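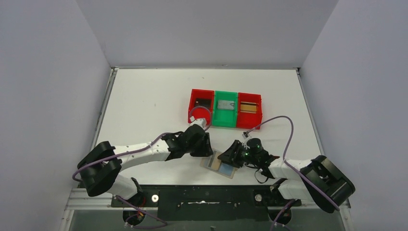

Minutes of the Sorting and Small Parts Meeting, February

Present: Maya Saab (chair), Lakmal Kumarasinghe, Albertina Aguiar, Lejla Kovačević (minutes)
Apologies: Milovan Stojanovska

Maya opened the meeting at 2 and thanked everyone for coming out in such miserable weather, and Albertina especially for the almond cookies, which did not last past the first item.

1. Last month's minutes
Accepted, with one fix: the Hodžić order was for 42 trays.

2. Red and green trays
We had a good long talk about the row of three, red on the outside and green in the middle. Lakmal likes them side by side with the rims touching, and would leave them that way. Albertina wondered whether two reds might confuse people who are new to the table — she would be happy with labels on the front. Maya felt labels were worth a try, and everybody came around to that in the end.

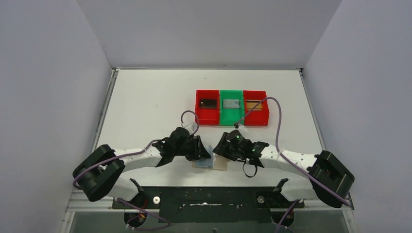
Lejla asked that flat pieces be laid down flat in the trays, one to a tray for now, until the Ceslow list is settled. Agreed.

Action: Albertina to make the labels.
Action: Lakmal to ask Tineck for a price on some 13 spare trays.

3. Any other business
Milovan sent word that he can bring the Gralix catalog next time. Maya will book the same room.

Meeting closed at 3:15.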